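Can a machine put the shopping away yet?
Household tips from the Punham workshop pages
Last revised 2018-04-04

Readers keep asking whether it is worth waiting for a machine before they sort out the pantry. The short answer is no. Some jobs are getting close, others are a long way off, and most of the ones that are close get easier for people too if you set the shelf up properly. These are our notes on the common chores, with what to do in the meantime.

Floors

Floors are the one household job you can hand over today. A robot vacuum will keep a flat floor decent if you give it a clear run. Lift cables, tuck in curtain hems and put chair legs up on the table if you can. Tassels on rugs are the usual cause of a stuck machine, so fold them under. Empty the bin after every run if you have a dog. Stairs are still yours.

Washing up

A dishwasher is a machine doing a chore, though we've stopped thinking of it as one. Loading it is the part no machine does well at home. Plates are fine in a test kitchen where they all match. Mixed bowls, a greasy roasting tin and a wooden spoon are another matter. Scrape, don't rinse, and put the cutlery in with the handles down, except for sharp knives, which go handles up or, better, get washed by hand.

Tins and cans

Storing cans is the chore I would expect to see done by a machine first. They are all round, they stand up by themselves and they don't squash much when full.

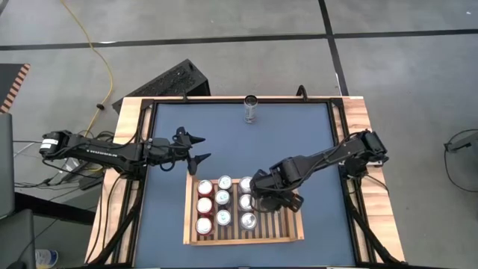
For anyone storing drinks at home or in a small shop, the main thing is to stop the cans wandering. Loose cans on a shelf get pushed to the back, fall over and are forgotten until December. Use a shallow tray or crate and fill it in straight rows, one kind to a row as far as you can. With nine cans standing three by three, and the red ones kept together down the left side, you can tell at a glance what is running low, and a gripper coming down from above has a top to aim for. Low slatted sides help as well, as you can get hold of a can without tipping the crate. A tall slim can is better kept apart from the short ones, or it gets knocked each time you reach across.

Marwa Ezzat, who looks after the drinks store at Brennan, went over to crates last year. She had 449 cans on open shelves and was spending 40 minutes on every stock check. The check now takes her less than half that. She writes the oldest date on a strip of masking tape on the front of each crate and moves the tape when the crate is refilled.

Before you fill a crate, wipe it and check the bottom for splinters or a lifted slat. Don't stack full crates more than two high unless they are made for it. Throw out any can that is bulging or leaking, and wash the ones next to it.

Folding laundry

Not yet. Cloth changes shape every time it is picked up, and a machine has to find the corners again from scratch. The ones I have read about manage towels, slowly. Fold straight from the line or the dryer while things are still flat, and sort by person before you start.

Small parts in the workshop

Bastian Kuhlmann wrote to us from Villivitz, where he runs a two-bench repair shop. He wanted to know if an arm could sort his screws. For 777 identical screws, a simple vibrating feeder will do it. For a jar of odds and ends swept off the bench, it would take him longer to set up the machine than to tip the jar on to a tray and do it himself. We agree with him. Put a magnet in a plastic bag, lift out the steel ones, turn the bag inside out over a tub and sort what is left by hand.

What to do now

Give everything a fixed place and keep like with like. Leave a finger's width round anything you need to lift out. Label the front of the box and leave the lid plain, so the lids can be swapped. If a machine does turn up one day that can put the shopping away, it will want the same things.

Next on this page: descaling a kettle, and what to do with a Trukard shelf bracket that has lost its pin.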